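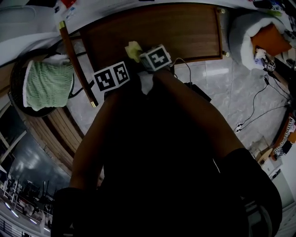

Photo: Ineck Mission House / Arne Albers

Home | Visits | Prayer Letters | Give | Contact

I'd been promising Arne Albers for two years that I'd come see the mission house at Ineck, and on Aug 5, 2025 I finally got off the bus at the bottom of the hill with a backpack and a box of children's Bibles under one arm. (Heavy! I should have mailed them.)

It was open day, so the gate was propped wide and people were already wandering through the garden with coffee. Arne walked eight of us around. First came the old chapel, then the print room, where they put together the little Gospel booklets that go out to the villages past Dramon. They've sent out 3,867 since last September, and he told us that number twice, he was so happy about it.

After lunch we sat in the chapel and Ľudovít Vávra gave his testimony. He's 80 now and speaks very softly, so we all kept scooting our chairs forward. He came to faith in Ellach as a young man, through a neighbor who read the Psalms out loud on her back step every evening. He used to stand behind the fence and listen, and it was most of a summer before he had the nerve to say hello. She gave him her own copy and he still preaches from it.

I had a hundred things to ask him but there was a line, and then the singing started – three languages at once and I only knew one of them.

We closed with prayer for the Meinecke family, who are moving out to Dramon in the fall with their kids and don't have a place to live yet. Please keep them on your list. I caught the last bus down with a bag of plums from the garden in my lap, and I've already told Arne I'll be back in the spring.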